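Open Day at the Lorkstead Creamery

The Lorkstead Creamery opens its doors to the public once a year, and in May 2019 my sister-in-law Catrin Price decided that we were the public. The drive takes longer than the website claims, mostly on account of a one-lane bridge and a man with a tractor who was in no mood to be passed.

Parking was in a field. A teenager in an orange vest waved us toward the wet end of it with great authority. Admission was 5 dollars, which bought you a paper hat, a sticker, and the right to stand behind a yellow line while Cledwyn Powell explained milk.

Powell has been making cheese on this site for 17 years and has clearly been asked to keep the tour short. He does not keep it short. We had the history of the building (feed store, then a roller rink, then nothing for a long time), the history of the drains, and a lengthy grievance about a salt supplier. I enjoyed the salt supplier more than anything else that morning. I still don't know how it ended, as a small boy asked if the cows had names and the thread was lost.

The vat room is warm and smells like a baby. The big vat holds 300 gallons and was not running, so we looked at it not running for a good while. The aging room was better. You go in through two doors, never both open at once, and the shelves go up well over your head. They make two cheeses here, Buten and Gape. Buten is the mild one that sells. Gape is washed in cider and has what the leaflet calls "a lively rind." Catrin backed out through the first door before anyone had opened the second, and there was a bit of a traffic problem.

After that came the curd class in the old ticket office, led by Gwenllian Samuel, who could run a small country. You heat the milk, you add the lemon juice, you wait, and you do not poke it. I poked it. Mine came out the texture of wet plaster, and she looked at it kindly and moved along to the next person.
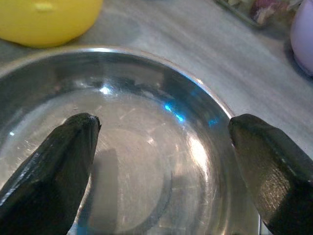

A steel mixing bowl with plenty of scratches to its name.

Lunch was a grilled Gape sandwich at 11 dollars, eaten on a hay bale. It was very good and I resented it the whole way through. The line for coffee was shared with the line for the restrooms, and people only found out which one they were in at the front.

The shop is where they get you. I bought a wedge of Buten, a jar of onion relish, and a cheese knife I already own a version of. Catrin bought fudge, made in another county.

If you go, wear closed shoes, since they will turn you away from the aging room in sandals and they do check. Get there before lunch for the class, and park at the top of the field if the teenager lets you. We were pushed out of the bottom of it by two women from Ohio and the man with the tractor, who was very nice about it.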